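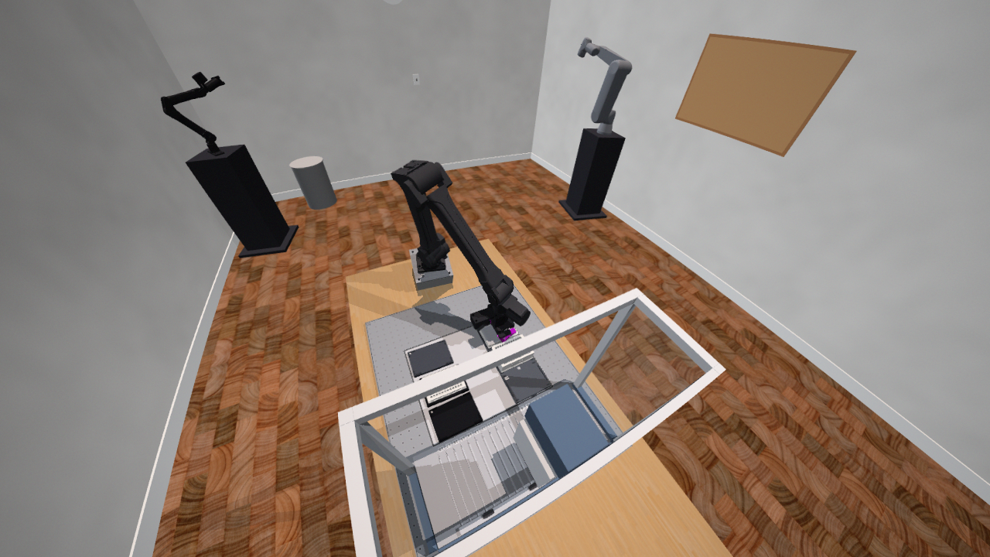 I've had the Skodico gripper for two months now and I keep getting asked whether it beats the Clutwood I used before, so okay, let's do this properly!

First, the money. The Skodico cost me 820 dollars and the Clutwood was closer to 2000 by the time I'd paid for the adapter plate (which should come in the box, come on). For lab-type chores, picking up small parts and dropping them in a tray, I honestly prefer the cheap one. The fingers close evenly, and it lets go cleanly, even with tiny stuff that used to stick to the Clutwood's rubber pads.

I do all my first runs in simulation, arm on the table, trays and racks laid out on the breadboard, and the Skodico model loaded in 20 minutes. The Clutwood one took me a whole evening and an email to Sibusiso Xaba, who very kindly sent me his fixed joint file. Thanks again!

Gripes? The cable exits on the wrong side for my arm, so I have to watch the wrist when I reach down low. The manual is thin. And the force setting jumps in big steps, so anything soft gets squished or dropped. Fumiko Arai runs hers through a Naidoo controller and says the steps are finer that way, but I haven't tried it.

Four stars from me. I'd buy it again, and I'm already eyeing a second one for the other arm. If you mostly handle soft things, spend the extra and get the Clutwood.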